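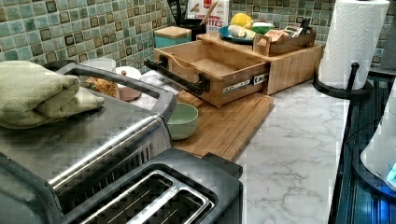

The drawer is what wears a setup out, Sandamali Liyanage told visitors to the Brirer workshop in Fastbridge, and she would sooner have a plain routine that gets done every morning than a clever one that gets done when somebody remembers.

Brirer Publishes Its Full Care Routine for the Saber Kitchen Cell

FASTBRIDGE, February 9, 2024 – Brirer is very happy to announce that the complete setup and maintenance routine for its Saber kitchen cell is now free for anyone to read, copy and scribble on. The routine goes by the name of Jomer inside the company, and it has grown over a good long while from a single sheet taped inside a cabinet door into a proper guide, with pages for the arm, the gripper, the cables, the counter and (the part we are proudest of) the bamboo drawer unit that the arm spends so much of its day opening and closing.

Saber is one robot arm working over an ordinary kitchen counter, with boards, bowls, packets, plates and toy food for it to handle. We have had many kind letters from schools and small workshops asking how we keep a cell like that going from week to week, and we found we were typing out the same answers over and over. In January we decided to sit down and write all of it out properly, coffee stains and all.

What the morning check covers

The morning check takes 40 minutes the first time a person does it and gets a good deal shorter with practice. It begins with the arm parked and powered down. Whoever is on duty wipes the housings with a dry cloth, looks over the joint covers for scuffs, and then follows every cable by hand from one end to the other. We do mean by hand! A tie that has slipped a little is hard to spot and very easy to feel.

Cables get the longest page in the guide. Ours run along the outside of the arm, held with ties and a clip, and they need enough slack for the joints to turn freely without leaving a loop that can snag on a jar or a handle. The guide asks for the arm to be moved slowly through its whole reach once the cables have been checked, with one person at the stop button and another watching the slack

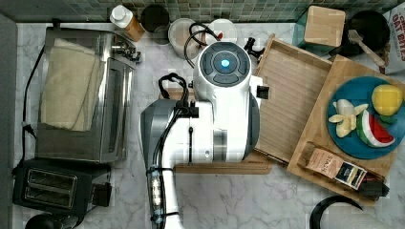

and then for the same movement again at working speed. If a loop touches anything on the counter during either pass, the tie nearest to it is cut off and replaced, and both passes are repeated from the start. We have stopped trying to slide old ties back into place. They creep, and a bag of new ones costs next to nothing.

After that comes the gripper. The fingers are cleaned, closed on a strip of card and tugged gently to see whether the card slips. The mounting screws are checked with a torque driver every 200 hours of running, and the fingers come off completely at the same visit so that crumbs and lint can be brushed out from behind them. Soft toys shed far more fluff than you would think, and it does find its way in.

"I used to leave the fingers until something felt wrong," said Yasmine Ouazzani. "Now I do them with the radio on, first thing, and I hardly ever have a surprise in the afternoon. It has made me much nicer to work with, or so I'm told."

Resetting the counter

A cell is only as steady as the things standing in it, and so a fair part of Jomer deals with the counter itself. Boards go down flat and are pressed at each corner to see if they rock. Bowls are put back within reach of the gripper and then tested with a slow approach, fingers open, to confirm that the arm still comes down inside the rim. Plates and trays are shifted around on purpose between sessions, and the guide has a page on how to do that without blocking the path of the arm.

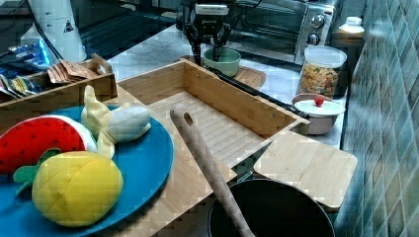 Gripper fingers in the mint green bowl, with the bamboo boxes and a plate of plush food alongside.

If the slow approach touches the rim, the guide says to leave the bowl where it is and look at the gripper mount first. It is tempting to nudge the bowl over and carry on, and we have all done it, but a small error at the mount will only turn up again at the next object along.

Looking after the drawer

The drawer has its own page, with larger type, at the request of everyone who has ever had to fix it. The slides are wiped clean at the end of each day. After every 2,000 openings the drawer comes out altogether, the screws in the handle are snugged up, and the slides are checked for play by lifting the front edge gently with one finger. A drawer that drops or drags gets new slides that same day. Before the arm is allowed near it again, a person opens and closes it five times by hand, slowly, feeling for any catch along the way. 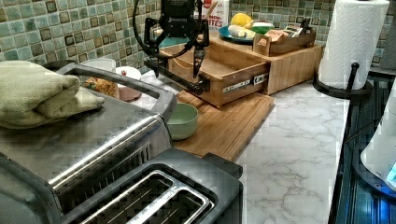 How to get the guide

The Jomer guide can be picked up in print at the Brirer front desk in Fastbridge or requested by mail at no charge. Readers are warmly invited to send in corrections, and pages from their own routines are every bit as welcome. Sandamali Liyanage is collecting them for the next printing and promises to answer each letter, although she does ask for a little patience during inventory.

About Brirer

Brirer builds and maintains small robot cells for kitchens, classrooms and workshops. The company is based in Fastbridge.

Press contact: Yasmine Ouazzani, Brirer, Fastbridge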